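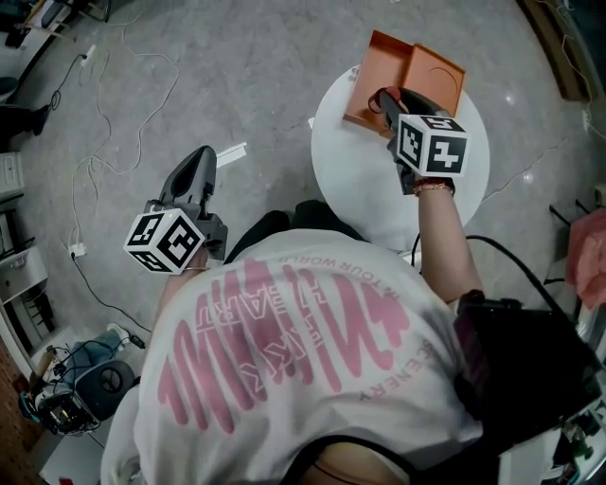 The orange-brown box, open on the round table.

Posted in: Visits and Open Days

We went to the Stavar open day at Dravcombe in September. Our group came to 17, and Lama Bitar met us at the door and split us into 2 parties. Mine went upstairs first. The building is a plain one and the signs are poor, so allow time to find the right staircase.

The upstairs room is bright, with white walls and a ceiling of long ribbed panels. I liked it more than the showroom. Wissam Hattar asked about heating bills and was told the figures would be sent on.
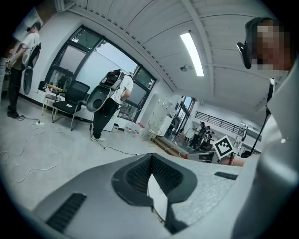
Upstairs, under the long ceiling light.

Most of our talk was about the small furniture. The round white table has thin gold legs, and Nisreen Salameh wanted one for her hall – she was less keen when she heard the price, 155 before delivery. The box has a flat lid and a shallow base, in a coppery orange that stands out well against the white. White drawer cabinets are kept along one side, over a grey floor that I would happily have at home.

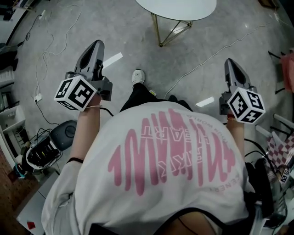
The side table and the grey floor.

Tea was at three o'clock, downstairs. Parking is behind the Qaisi building and the gate shuts at six.

This site uses cookies. By continuing to browse you agree to our use of cookies.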